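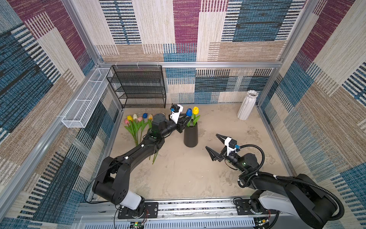 Heidrun Widmer objected, after the previous session, that a patch test on every returning client costs the salon time it does not have. Her point is a fair one, and the course takes it up in this unit.

Unit 4: Skin Testing Before Lash and Brow Tinting

Arnton School of Beauty Therapy
Instructor: Kylie Faulkner

A client who tolerated a tint in November may still react to the same tint today. Sensitivity can develop after any number of treatments, and a clean record card does not replace a test. Students will therefore test before a first appointment, after any change of brand, and whenever the client reports a new allergy or medication.

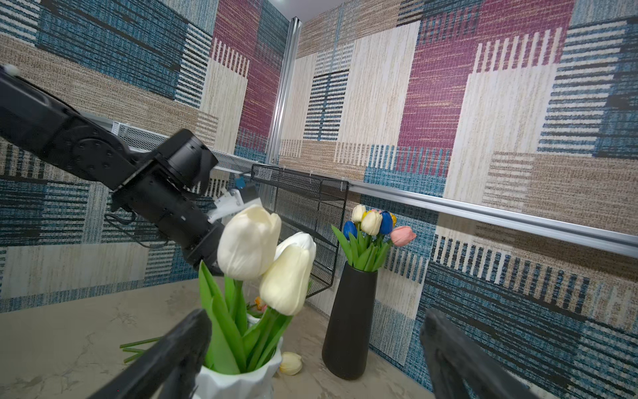
Apply a small amount of mixed product behind the ear or inside the elbow, following the maker's directions for timing. Record the product, the shade and the result on the client card -- initials alone are not accepted. Where redness, itching or swelling is reported, the treatment does not go ahead.

Reading for the next session: Mundura workbook, page 50, and the consultation form on page 11. Bring one completed client card.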